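August, 5:40 a.m., Lorkbridge put-in

Gauge at the bridge read 2,336 cfs at first light, down 154 from last night. Release from Semple holds until noon, then drops by 600. Radek wants to launch before seven so the ledge below Zelley still has enough water over the left tongue. I agree with him. At lower flow that line closes and the only route is the right-side slot, which Aicha pinned in last year.

The fire closure now ends at the second culvert. Upper takeout is open, lower takeout is not. Shuttle driver confirmed by text. Smoke was thick to the east at 4:30, thin by 5:15, wind light and upstream.

Repaired the floor seam on the small raft with two patches, outside and inside. Cured overnight. Held pressure for 5 hours with no drop on the gauge. Replaced the worn strap on the stern frame – the buckle was fine, so I kept it for spares. Oar lock on the right still has play. Eduard says to shim it. I will shim it tonight if it gets worse.

Drahomíra is safety boater at the ledge, throw bag on river left, standing on the flat rock and not the undercut one. Signals as before: paddle vertical is go, horizontal is hold. 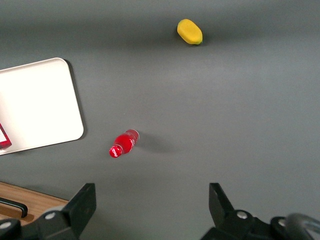
Lunch stop is the gravel bar above the Ganosari pool, same as the June trip. Narayanan packed the cooler and I checked it against the list: bread, cheese, salt tablets, water. Fruit was left off. Something yellow with a bit of green at the tip would do, a mango or a lemon, and either one keeps in a dry box without ice. Added to the list for the next run. Launch at 6:50.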